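4.3 Colocación de objetos en estanterías: normas de trabajo 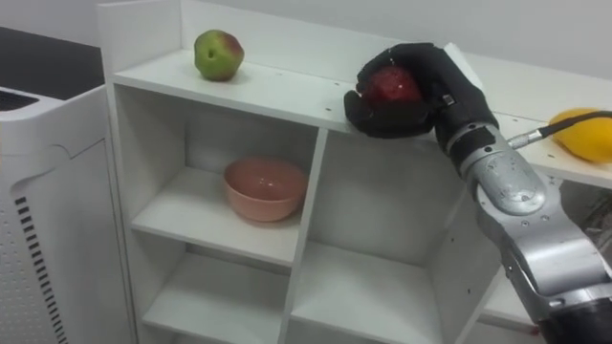
Figura 12. Mano enguantada sujetando una manzana roja junto al borde frontal del estante superior.

Este apartado se aplica a las células de manipulación Trakska con mano de dedos articulados y guante. Complementa la evaluación de riesgos de la instalación y no la sustituye. La configuración de ejes y límites se describe en el apartado 3.

Condiciones previas

1. Compruebe que la estantería está fijada y que no cede al empujarla lateralmente con la mano.
2. Verifique que ninguna persona se encuentra dentro del radio de seguridad, fijado en 1.963 mm desde el eje de la base.
3. Revise el guante. Un guante con cortes, costuras abiertas o restos de producto debe cambiarse antes de continuar.
4. Confirme que el cable de la muñeca conserva holgura en toda la trayectoria y que el conector está roscado hasta el tope.
5. Cargue el perfil de carga Bronia correspondiente al objeto. Para fruta entera, utilice el perfil "frágil".

Procedimiento

6. Lleve el brazo a la posición de aproximación, a una altura de 840 mm sobre el suelo, en modo de velocidad reducida.
7. Seleccione en la consola el punto de destino. Entre el objeto y cualquier otro ya colocado debe quedar espacio para abrir los dedos.
8. Descienda en vertical hasta detectar contacto con el estante. No corrija la posición arrastrando el objeto.
9. Espere a que el indicador de fuerza se estabilice y abra la mano.
10. Retire el brazo por la misma trayectoria de entrada.

PRECAUCIÓN: En destinos próximos al borde frontal, la parte inferior de la mano puede sobresalir del tablero. Limite la fuerza de contacto a 5 N y compruebe que los dedos no quedan enganchados en el canto.

PRECAUCIÓN: No introduzca las manos en los compartimentos inferiores mientras el brazo esté habilitado, aunque se encuentre detenido.

NOTA: Los objetos situados en otros niveles, como cuencos de cerámica, deben constar en el mapa de obstáculos. Si se mueve alguno a mano, vuelva a generar el mapa.

NOTA: El cable puede cruzar por delante de objetos vecinos. Repita la trayectoria en vacío cuando cambie la disposición del estante superior.

Registro y mantenimiento

Anote cada caída de objeto y cada parada de protección en la hoja Godoy. Sustituya el guante cada 1.000 ciclos o antes si no supera la revisión del paso 3. El par de apriete de las tapas de articulación se comprueba con el brazo sin tensión.

Las desviaciones de este procedimiento requieren autorización por escrito de Elba Zúñiga, responsable de seguridad de Stuvametti.

Véase también: 4.4 Recogida desde compartimentos cerrados.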